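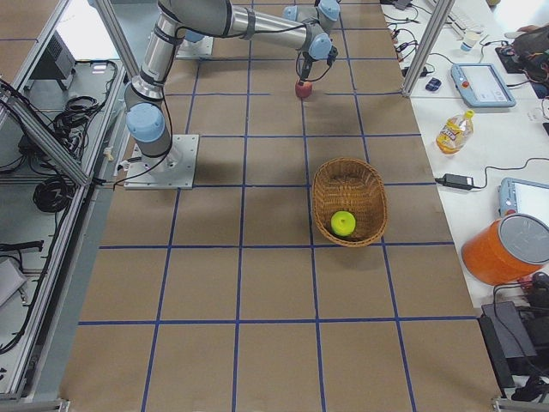 A robot arm holds a red apple over a work table marked out in blue tape.

Mindusholm runs for 149 minutes and contains 36 scenes, most of them set aboard an ore carrier whose crew has stopped answering the company that owns it. It is the third feature from Batarlow, a production house previously known for television documentaries, and its first with a science fiction budget.

The film divides cleanly at the midpoint. The first half is procedural. Crew members log faults, trade shifts and argue over water allocation, and the camera seldom leaves the lower decks. Dialogue is recorded close and mixed low against the ventilation, so a good deal of the plot arrives through half-heard intercom traffic. The second half moves to the surface colony at Barnimora and adopts a wider aspect ratio, longer takes and almost no score. 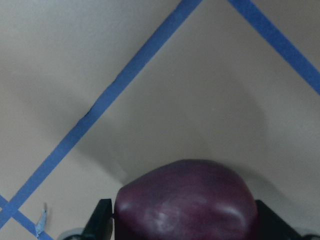
The change of ratio has drawn most of the comment, but the colour grading does more of the work. Shipboard interiors sit in a narrow band of green and grey. The colony is graded warmer, with the highlights pulled down to keep the sky from clipping. In a theatre with a properly calibrated projector the shift is gradual over three scenes. On a home screen it can look abrupt.

Effects were handled by Phan, a small studio that built the carrier's exterior as a physical miniature and limited digital work to 40 shots. The miniature holds up well in the docking sequence, where the light rakes across the hull at a low angle. It is less convincing in the storm – the dust moves at the wrong scale.

The weaknesses are structural. A subplot concerning the navigator's licence is introduced early, dropped for an hour and then settled in a single line. The director's cut, due for release in March, restores two of the missing scenes and leaves the ending as it was.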